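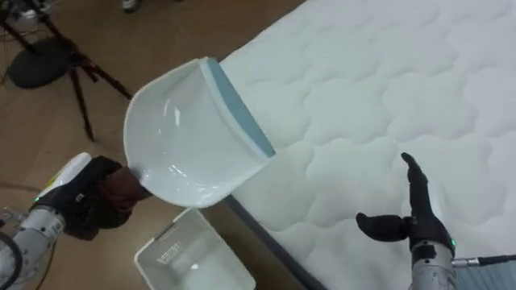

I spent most of last August steering a robot around a bedroom for a living, and I have an opinion about it that Gonçalo Neves, who ran our group at Verna, still doesn't like. We throw away the wrong recordings.

The rule was simple. If you fumbled, you hit delete and started over. I did 214 runs of one dustpan job and kept 100 of them, and the ones we kept were so clean they were almost boring. Hand closes on the handle, pan goes up, pan gets tipped into the bin, done!

But anybody who has tried to get a dustpan past a mattress with somebody else's fingers (that's how it feels, by the way) knows the interesting part is when it goes wrong. You come in too low, the lip bumps the padding, you back off, you try a different angle. I learned more from those runs than from any of the pretty ones - so why wouldn't the robot?

Raquel Lobo says bad demos teach bad habits, and sure, some do. Dropping the pan is no lesson. Catching yourself halfway and fixing it is, and I'd keep every single one of those. I'd also let people go slower. We had 40 seconds a run, and you could feel everybody rushing by lunch, me included.

Gonçalo and I are still arguing about it. He owes me an email.

Contact | Copyright 2023 Itzel Tovar | Back to top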